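# About Jolleck

Jolleck buys, grades and resells used tertiary textbooks. The business operates from a single warehouse in Grelthorpe and deals with students by post. There is no shopfront. Counter sales were discontinued when the second sorting line went in, and the space is now racking.

## What we handle

We accept course texts in law, nursing, accounting, engineering and education. Other subjects are quoted on request. A title is eligible if it is the current edition or the one immediately before it. Older editions are bought only where a subject outline still lists them.

We do not accept:

- instructor or desk copies
- international editions marked not for resale
- loose-leaf volumes with pages missing
- access codes, used or unused

## How a quote is set

Quotes are generated from the ISBN. The pricing table holds 2,000 titles and is rebuilt overnight against current stock and the prescribed text lists. A quote is held for 9 days from the time it is issued. If the parcel is lodged within that period the quoted price applies, subject to grading, even where the table has since moved.

Greer Buchanan maintains the table. Titles outside it go to Samah Chraibi for manual pricing, normally by 4 pm on the following business day.

## Grading

Each book is inspected at the bench and assigned one of two grades.

**Grade A.** Binding square, no water damage, highlighting confined to a single chapter or absent. Paid at the full quoted price.

**Grade B.** Highlighting or pencil annotation throughout, cover wear, a previous owner's name in ink. Paid at the reduced rate shown on the quote.

Books with mould, detached boards or missing pages are ungraded. The seller may have them returned at cost or recycled. Custom university compilations are graded in the same way, but the seller should check the semester code on the spine first -- a large share of rejected parcels are compilations one year out of date.

## Stock system

Inventory is held in Taltmont, which was written in-house by Damir Bošković and replaced a set of spreadsheets. Every copy carries its own label and record, so two copies of the same title in different condition are listed and priced separately. Payment is released by bank transfer once the grade is entered. Cheques are no longer issued.

## Institutional clearances

Libraries and faculties disposing of multiple copies should use the bulk form. Consignments are collected on pallets by arrangement with Zwahlen, our freight contractor, and itemised on arrival. February and July are the heaviest months, and collection dates in both are limited.

## Comments

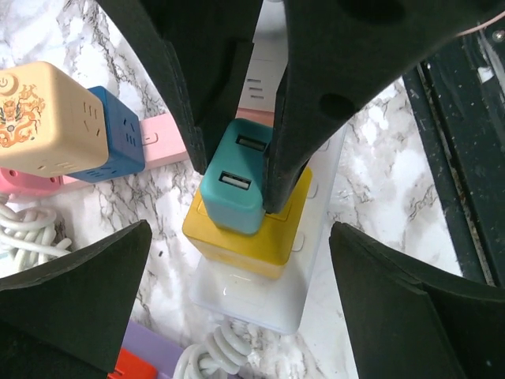 Shakuntala Bansal: Sold back two accounting texts in July. One was graded B for pencil notes, fair enough, and the transfer matched the reduced rate on the quote. Could the page say whether erasing the pencil before posting would change the grade?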